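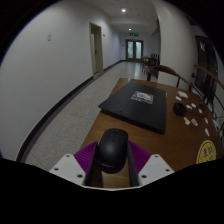
Questions people ask before their first body awareness class

Do I need to be flexible?
Not at all! Half of us at the Odlow studio can't touch our toes, and we have a great time. You'll spend most of the session lying down or sitting, noticing how your ribs move, where your weight rests, which shoulder is doing all the work.

What happens in a session?
We start with a slow scan from feet to scalp, then try small movements – tilting the pelvis, rolling the head – and repeat them with less and less effort. The less you push, the more you feel, and that first moment when your back settles into the floor is a delight.

Who teaches?
Vinh Đỗ leads the evening group and Correa covers mornings.

How big are the groups?
We stop at 21 people, so everyone has room to stretch out both arms.

What should I bring?
Warm socks and a blanket. Mats are in the cupboard by the door.

I sit at a desk all day. Will I get anything out of it?
Oh yes, desk workers are some of our happiest regulars (ask them about their jaws). Try pausing for 2 minutes in the afternoon to feel both feet on the floor.

Can I join midway through the course?
You can, up until November. After that we'd love to see you in the spring group.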